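Section 4: Setting up the Gullby for your first real batch

Okay, so you've unpacked everything, you've got the press clamped down, and you've done the dry run from Section 3. If you skipped the dry run, go back and do it, I'll wait. I skipped it the first time and ended up with a bent guide pin and a very long Saturday.

This section covers loading the die, setting the depth, and getting through your first batch of paper rounds. I'm writing for the Gullby hand press with the Killau circle dies, because those are the ones I own. Keegan Fehr has run the Tremblay dies in the same press and tells me everything works the same except the depth setting, so Tremblay people, please read the note after step 6.

Loading the die

1. Lift the handle all the way up until it clicks. It wants to drift back down if you stop short of the click.

2. Slide the safety pin through the hole on the left side of the column.

3. Turn the die over and look at the cutting edge in good light. You're looking for nicks, fuzz, bits of old paper. A dry toothbrush gets most of it out.

4. Set the die into the cradle with the arrow toward you. It should drop in flat. If it rocks, there's a crumb under it (there's always a crumb under it).

5. Tighten the two thumbscrews a little at a time, going back and forth between them. Finger tight is plenty! Please don't use pliers.

CAUTION: The edge is sharp on the outside too. Hold the die by the flat back only, and keep the foam cap on until it's sitting in the cradle.

Setting the depth

6. Turn the depth dial to 14. That's my starting point for medium cardstock, and I hardly ever move it.

Note for Tremblay dies: start at 2 and creep up one click at a time. They stand taller than the Killau ones and will chew straight into your cutting mat if you start where I do.

7. Put a piece of scrap on the mat, pull the safety pin, and bring the handle down in one smooth pull. Don't bounce it.

8. Check the edge of your cutout. Fuzzy all the way around means go up a click. Fuzzy on one side only means the die isn't level, so go back to step 5 and even out the thumbscrews. If there's a deep groove in the mat, you've gone too far, come down a click.

Cutting the batch

9. Feed your strips from the right. I leave a finger's width between cuts, which wastes some paper, but the strip stays stiff and doesn't fold up on me.

10. Every so often, stop and brush out the tray. Scraps pile up in the back corner and start pushing the strip crooked, and you won't notice until the edges look like little bites.

11. When you're finished, put the pin back in BEFORE you reach for the tray. I put this in capitals on the card taped to my press as well.

Sorting and stacking

Do this part somewhere other than the press table. I like to sit down for it. Work in small handfuls, tap the edges even, and press each stack flat with your palm before you start the next one. Mixed colors get sorted first and stacked second, otherwise you handle everything twice.

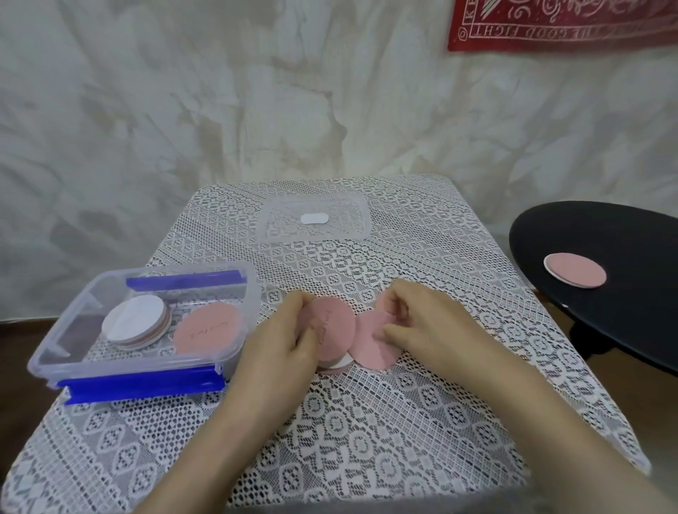
Fig. 4-1. Pink rounds being stacked by hand.

If you like to mark your stacks, a soft pencil on the top piece is fine. Ink can rub off on the one above it.

Looking after the press

Wipe the column down with a dry cloth after each session. Oil goes on the hinge only, one drop, and let it sit overnight with the handle up. I use Druser light oil and I've been on the same bottle for ages.

The manufacturer's sheet says a die is good for 2,000 cuts before it needs sharpening. Mine started leaving fuzz well before that, but I'd been cutting glitter paper, so that one's on me. Kendra Turcotte puts a tick on masking tape every time she finishes a sheet and that seems like a better system than mine, which is waiting until I get annoyed.

Storage is covered in Section 5, along with what to do if the handle sticks in the down position.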